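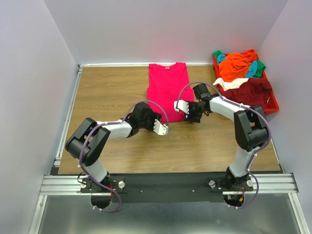
Moving the interview tapes, part two

April 13, 2024

The last of the cassettes went through the deck on Tapes shelf B, and I can now say what the job took. There were 47 of them, recorded for newspaper and magazine work before I went digital. Total running time is 1422 minutes. The oldest is a talk with a ferry mechanic in Pradis for a feature that Trulow bought and never ran.

Equipment first, as two readers asked after part one. The deck is a used three-head machine with a new belt. I set the head angle by ear for each tape, turning the screw until the hiss was brightest, then went back a hair if the voice sounded thin. Most portable recorders of that period were out of line with each other, and mine was out of line with itself after I dropped it in a stairwell. Tapes made after the drop all needed the same quarter turn, so I did those in one batch.

Noise reduction stayed off. If a tape was recorded without it, playing it back with the switch on takes the ends off words, and the ends of words are what I need when I check a quote.

I recorded at 24 bits and 48 kHz, mono, one file per side. I tried stopping the recording at each pause and gave that up by the second tape. A pause can matter. In the school board interviews there is a gap of nine seconds before one answer, and I had written that the man "answered at once." That line got into print. I have added a note to the story file.

File names go date, subject's last name, tape number, side. When I didn't know the date I used the year and two zeros for the month. Do not guess a month. I guessed October for one tape because of the rain on it, and later found the hotel bill from spring.

Transcripts were the slow part. I ran everything through Stan, which does a fair first pass on clean speech and a poor one on phone calls. It has no idea what to do with two people talking over each other and gives all of it to whoever started. Marin Halilović, who edited me for six years and still can't leave copy alone, read four of the transcripts against the audio and sent back a list of errors. The worst was a dropped "not" in a sentence about a bridge inspection. After that I checked every negative by hand, searching for "can," "did," "was" and "would" and listening to each one.

The published stories hold up better than I feared. I compared quotes in 11 of them. The longest piece runs 2390 words and has one quote where I joined two sentences spoken several minutes apart. I would not do that now. The rest are small changes: a "the" added, a "you know" removed.

On storage, there are two copies on separate drives here and a third with Todor Živković, who has a dry basement and a fire-rated box. His copy leaves out the six tapes where I promised not to share the source's name. Those are encrypted, and the key is on paper in a different place from the drives. I haven't decided what should happen to them after I'm gone. The promise had no end date.

The notebooks are next. They will be scanned at 300 dpi in gray, covers included, starting with the Trillonon series, where the pencil has begun to rub off on the facing pages.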